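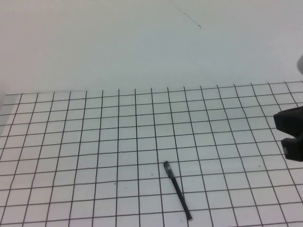

伊洛娜·瓦斯认为，家里做的机械臂不需要很快，但是它每次都应该回到同一个地方。这句话后来写在我们共享工坊的门上，也成为Fornolero项目的第一条要求。

Wanyama共享工坊今天宣布：桌面机械臂自制项目Fornolero的全部图纸、零件表和控制程序，从十二月起对公众开放，任何人可以免费下载、修改和制作。项目由工坊成员在晚上和休息时间完成，前后用了两个冬天。

Fornolero是一台放在普通桌子上使用的小型机械臂，带一个两指夹爪。它的目标用户是在家里或者在小型工坊里工作的人，他们有基本的工具，会焊接简单的电路，但是没有机床。结构件的大部分可以用家用3D打印机制作，最长的一件是145毫米。其余零件是标准的螺丝、轴承和舵机，在一般的网上商店都能买到。

项目最早的想法来自考科·萨雷拉。他在自己家的厨房做了第一台样机，那台样机只有三个关节，底座用两个夹子固定在桌边。第二台样机搬到了工坊，因为厨房的桌子在吃饭的时候要收拾。从第二台开始，大家把工作集中在一个问题上：怎样让一个没有测量仪器的人，也能够校准自己的机械臂。

现在的办法是使用网格。使用者在桌面上铺一张白底黑线的方格纸，把一支笔放在上面，然后让夹爪从侧面接近。程序按照格子的位置计算误差，使用者在电脑上输入修正的数值，再做下一次。方格的线不必非常直，手画的线也可以用，程序会对每一个交叉点分别做记录。校准一次需要77个交叉点，第一次做的人会觉得时间比较长，熟悉以后可以在喝一杯咖啡的时间里完成。

选择笔作为练习的物体，也经过了讨论。笔很细，容易滚动，夹爪的高度如果差一点，就会碰到桌面或者夹空。考科·萨雷拉表示：“如果它能拿起一支笔，我对拿起别的小东西就比较放心。如果拿不起来，我至少知道应该先检查哪一个关节。”

在开放以前，工坊对最后一台样机做了3000次抓取的耐久试验。试验中更换了一个舵机和两次夹爪表面的材料。更换的原因和日期都写在随图纸一起公开的记录里，失败的次数也在里面，没有删去。我们希望制作者在开始以前先读这份记录，尤其是关于手腕关节发热的部分。

控制板使用Zevutance设计，这是工坊成员为本项目画的电路板，可以自己焊接，也可以向工坊购买空板。控制程序的名称是Wumden，可以在一般的旧笔记本电脑上运行，目前有中文、英文和芬兰文的界面。中文界面的翻译还不完善，欢迎读者来信指正。

关于费用，制作一台Fornolero的材料大概需要80欧元，不包括打印机和电脑。工坊不销售成品，也没有销售成品的计划。

伊洛娜·瓦斯负责项目的说明书。她补充说，说明书一共改写了四遍，每一遍都请没有参加过项目的人照着做一次，凡是他们停下来的地方，就重新画图。“我自己已经看不出哪里难懂了，所以必须看别人做。”

十二月，工坊将举办一次开放制作晚会，晚上六点开始。参加者可以带自己打印的零件来组装，也可以只来看。打印零件请事先去掉支撑材料，工坊的打磨台只有一个。十六岁以下的参加者需要有成年人陪同。不收报名费，但是请提前告诉我们人数，方便准备桌子。

图纸下载地址和晚会的报名方法，请见工坊网页的“项目”一栏。媒体如需要采访或者借用样机拍摄，请与伊洛娜·瓦斯联系，可以用中文、英文或匈牙利文。

Wanyama共享工坊
Fornolero项目组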